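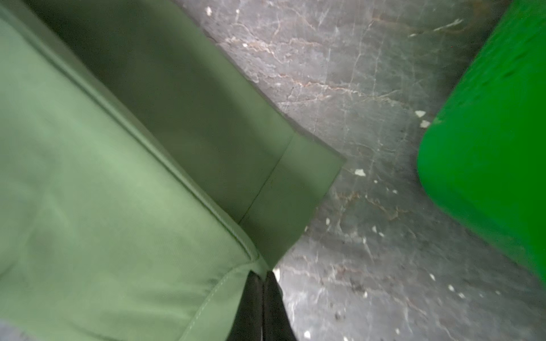

How do I know which size of replacement cushion cover to order?

Measure the pad inside the cover, with the old cover off, and order the Sirnora cover that matches those figures. Covers are cut slightly under the pad size so they pull tight, and that allowance is already built in. Do not take anything off your measurements.

Sirnora Piped Cushion Covers

Sirnora is the box cushion cover made by Flolar for bench seats, window seats, daybeds and loose seat pads. It has a top panel, a bottom panel and a side strip called the boxing, with piping sewn into both edges. The zipper runs along the back of the boxing and goes around both rear corners, so a firm foam pad can be put in without folding it hard.

The covers are sold empty. Foam and fiber pads are listed separately under Pads and Fillings.

Fabrics

Two fabrics are kept in stock.

Ashworth is a plain weave in a cotton and linen mix with a matte finish. It has a slight texture and very little stretch. It softens after the first few months of use and will crease if the pad is too small for the cover. Ashworth is the one most people order for kitchens and window seats.

Gullwood is a heavier polyester weave with a tighter surface. It is harder to snag and dries faster. It is the better choice for a daybed that gets slept on, or for any seat near an outside door. It feels a little cooler and smoother than Ashworth.

Both fabrics come in the same range of colors: Sage, Oatmeal, Slate, Brick, Ink and Chalk. The dye is not identical between the two, so a Sage cover in Ashworth will not match a Sage cover in Gullwood exactly. If the cushions are going to sit side by side, order them in one fabric and in one order. We cut a single order from a single roll where the roll is long enough, and we will email you first if it isn't.

Piping

Piping is self-colored as standard. Contrast piping can be had in any stock color of the same fabric at an extra charge, shown when you pick it. The cord inside is polyester and does not shrink. Older covers with cotton cord often pucker along the seam after washing, and that is the usual reason people come to us for a replacement.

If you would rather have no piping, choose Plain Seam in the edge menu. Plain seam covers cost less and take the same time to make.

Specifications

Style: box cushion, piped top and bottom
Closure: nylon coil zipper, rear and around both back corners
Seams: lockstitched, overlocked inside
Side depth: 2, 3, 4 or 5 inches
Maximum length in one piece: 78 inches
Maximum front to back: 30 inches
Ties: optional, sewn into the rear piping seam
Non-slip base: optional, replaces the bottom panel fabric
Pad: not included
Stock code: starts with 621, followed by the fabric and color letters

Covers longer than 78 inches are made with a seam across the top panel. You can say where you want the seam in the order notes. If you leave it blank we put it in the center.

Measuring

Take the cover off and lay the pad flat on a table or the floor. Measure the width across the front edge and again across the back. Window seats are often narrower at one end, and a pad cut to fit will be too. Measure front to back on the left and on the right. Then measure the depth at a corner, where the foam has been sat on least.

If the two widths differ by more than half an inch, your pad is tapered and you need the shaped order form. Send a paper template with it. Brown paper or taped newspaper is fine. Mark which side is the top and which edge is the front, and write your order number on it.

If you have no pad and are starting from the seat itself, measure the seat and take off half an inch in each direction. Order the pad to that size and the cover to match the pad.

Foam that has gone soft will measure shallower than it was when new. A 4 inch pad that now measures 3 and a quarter should have a new pad. A 4 inch cover will sag on it and a 3 inch cover will strain at the zipper.

Fitting

Open the zipper fully. Turn the front corners of the cover out with your fingers before you start. Slide the pad in front edge first and push it right up to the front seam, then work the cover back over the rear corners. Line up the piping with the edge of the foam all the way around. It tends to roll toward the underside at first and will need pulling up by hand. Close the zipper slowly with the two sides held together.

A thin sheet of plastic around the foam helps it slide. Pull the plastic out before closing the zipper.

Washing

Ashworth: cold wash, gentle cycle, line dry. Press on the back of the fabric with a medium iron while still slightly damp. Expect it to be tight going back on.

Gullwood: warm wash, line dry or tumble on low. No iron.

Close the zipper before washing either one. Wash all the covers in a set together, even if only one is marked, so that they fade at the same rate. Do not use bleach. Vacuum the seams now and then with the crevice tool, as grit collects against the piping and wears the fabric there first.

Samples

Fabric samples are cut to 4 inches square and mailed flat. You can have up to five at no charge. Look at them on the seat in daylight and again with the lamps on. Sage in particular looks grayer under some bulbs.

Lead times and orders

Standard sizes in stock colors ship in six working days. Shaped covers take three weeks from the day we receive the template. The workroom closes for its summer break on 25th July, and shaped orders need to reach us before then to be cut ahead of it. Brick in Gullwood is out of stock and is due back in November.

Trade orders of 200 covers or more are priced separately. Write to Oddur Kragh on the trade desk with sizes, fabric and a delivery address, and he will send a written quote.

Returns

Standard sizes can be returned within 30 days if they have not been washed. Trying a cover on the pad is fine. Shaped covers and covers with contrast piping are made to order and can only be returned if there is a fault or we cut them wrong. Keep the care label attached, because it carries the batch number we need to match a repeat order.

Related items

Sirnora cover, plain seam
Foam pad, medium or firm, cut to size
Fiber wrap for foam pads
Replacement zipper pulls, pack of four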